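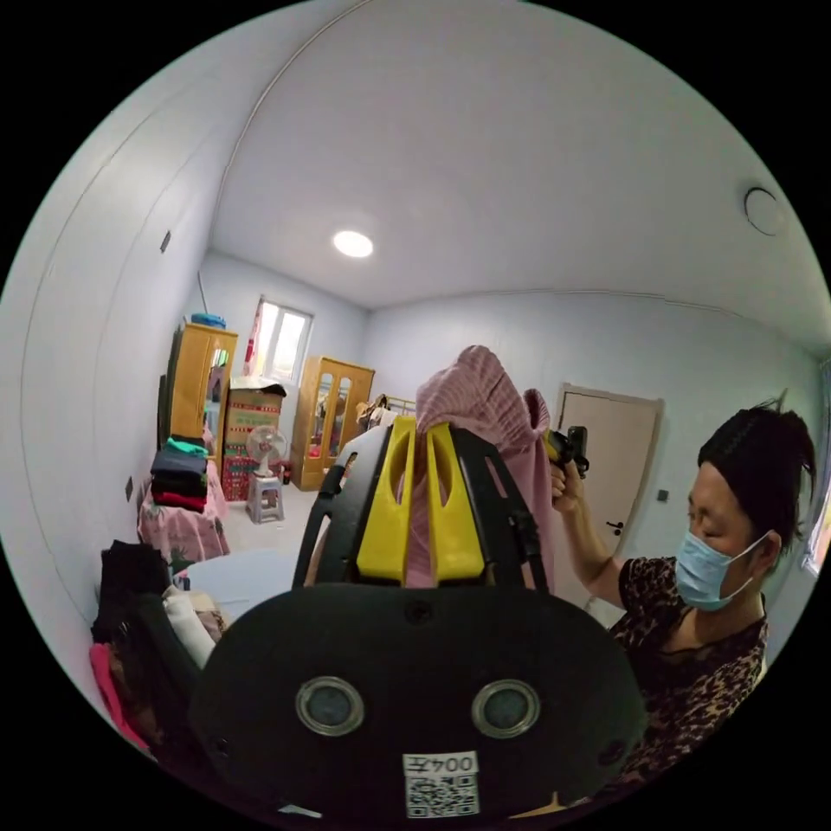 Abb. 8.1: Rosafarbener Stoff mit feiner Struktur beim Anheben. Die Falten zeigen, wie sich ein textiles Flächengebilde unter seinem Eigengewicht verformt.

Kapitel 8
Fall und Griff textiler Flächen

Textile Flächen unterscheiden sich von Folien, Papier und Blech vor allem durch ihre geringe Biegesteifigkeit. Schon das Eigengewicht genügt, um ein Gewebe in mehrere Richtungen zugleich zu krümmen. Diese Eigenschaft wird als Fall oder Drapierbarkeit bezeichnet. Sie bestimmt den Sitz eines Kleidungsstücks ebenso wie die Wirkung eines Vorhangs und ist bei der Auswahl der Ware bereits im Entwurf zu berücksichtigen.

Vom Fall zu trennen ist der Griff. Darunter versteht man die Gesamtheit der Empfindungen, die beim Betasten einer Ware entstehen: Weichheit, Fülle, Glätte, Sprung. Der Griff wurde lange Zeit ausschließlich durch erfahrene Warenprüfer beurteilt. Rainer und Kaufmann haben gezeigt, dass deren Urteile innerhalb eines Betriebes gut übereinstimmen, zwischen verschiedenen Betrieben jedoch erheblich voneinander abweichen.

Beide Größen hängen von der Faser, der Garndrehung, der Bindung und der Ausrüstung ab. Eine Leinwandbindung mit 8 Fäden je Zentimeter fällt bei gleichem Garn anders als eine dicht eingestellte Ware. Appreturen können den Einfluss der Bindung vollständig überdecken, weshalb Prüfergebnisse stets mit Angabe des Ausrüstungszustandes mitzuteilen sind.

Abschnitt 8.1 führt die Grundbegriffe der Biegung ein. Abschnitt 8.2 behandelt die Messung der Überhanglänge, Abschnitt 8.3 den Fallkoeffizienten. Abschnitt 8.4 stellt eine Versuchsreihe von Tabrizi an Maschenwaren vor. Vorausgesetzt werden die Bindungslehre aus Kapitel 4 und der Begriff der Flächenmasse.

Wichtige Begriffe: Biegesteifigkeit, Überhanglänge, Fallkoeffizient, Scherung, Warengriff, Appretur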